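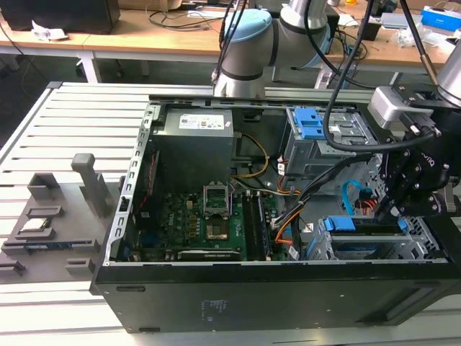

Dell tower on its side, side panel off, CPU socket open and empty.

Replacing the processor in a Dell desktop tower

Shop note 2375, revised October 22, 2020
Teodor Lazăr, Plirik workshop

Scope

This note covers removing and fitting a processor in a Dell tower with contacts in the socket and a hinged metal retention bracket. It does not cover boards that take a pinned processor. Allow 30 minutes per machine, not counting BIOS updates.

Check the processor against the supported list for the exact board before opening anything. A chip that fits the socket mechanically may still be refused by the firmware. If a BIOS update is required, install it with the old processor in place.

Tools and supplies

Phillips screwdriver, medium
Wrist strap with clip
Isopropyl alcohol, 90 percent or stronger
Lint-free wipes
Thermal paste (we use Jukex; any non-conductive paste will do)
Socket cover, if one is available
Small tray for screws

Preparation

1. Shut the machine down, switch off the power supply if it has a switch, and unplug the cord. Hold the power button in for 8 seconds to drain what is left.

2. Disconnect everything at the rear. Lay the tower on its side on a stable surface with the removable panel facing up. Take the panel off.

3. Clip the wrist strap to bare metal on the chassis. The drive cage is a good place. Painted surfaces are not.

4. Move the power cables clear of the socket. The bundle from the power supply tends to spring back over the board, so tuck it toward the drive side. The drives can stay in their bays. Leave the blue latches closed and the SATA cables connected unless one of them is in the way.

5. Note where the processor power plug goes, then press its clip and pull it straight up. Do the same with the fan lead. Pull on the plug, never the wires.

Removing the old processor

6. Loosen the heat sink screws a little at a time in a diagonal pattern. If the heat sink does not lift, twist it a few degrees each way until the paste lets go. Pulling hard can tear a pinned chip out of its socket on other boards, and it is a bad habit on this one.

7. Wipe the old paste off the heat sink base and off the processor lid while the processor is still clamped. Paste that falls into an open socket is very hard to remove.

8. Push the socket lever down, out from under its catch, and let it rise under control. Swing the retention bracket fully open.

9. Lift the processor straight up by its edges and put it in a tray or antistatic bag. If the new one is not ready, put the cover on the socket. Do not touch the contacts, and do not blow on them.

10. Look across the contact field from a low angle under a good light. The contacts should reflect evenly. One that shows darker or brighter than the rest is probably bent; stop and examine it under magnification before going on.

Fitting the new processor

11. Hold the new processor by its edges. Match the notches in the chip to the keys in the socket, and find the corner triangle as a second check.

12. Lower it straight down and let go. No pressure is needed. It should sit level and should not rock. A chip that sits high on one side has been turned the wrong way or is resting on a key. 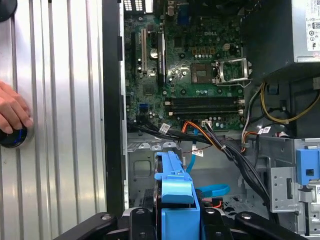
Nelu Dinu: On step 12 I would add that the chip should not be slid around to find its seat. If it isn't level, lift it off and start again. We had two Văduva trade-ins with a row of contacts leaning the same way, and sliding is the only thing I know that does that. Also, the lever feels stiff on a good install. People back off halfway and then the bracket isn't locked.

Both points accepted. Continue as follows.

13. Close the retention bracket over the processor. Bring the lever down firmly and hook it under the catch. Some resistance and a faint creak are normal.

14. Put a pea-sized drop of paste in the middle of the processor lid. Set the heat sink down square and tighten the screws diagonally, a few turns each, until they stop.

15. Reconnect the fan lead and the processor power plug. Check that both memory modules are latched if they were removed.

16. Refit the panel, connect power and a display, and enter setup. Confirm the processor name and watch the temperature for several minutes. Log the result in Trukorico under the machine's service tag.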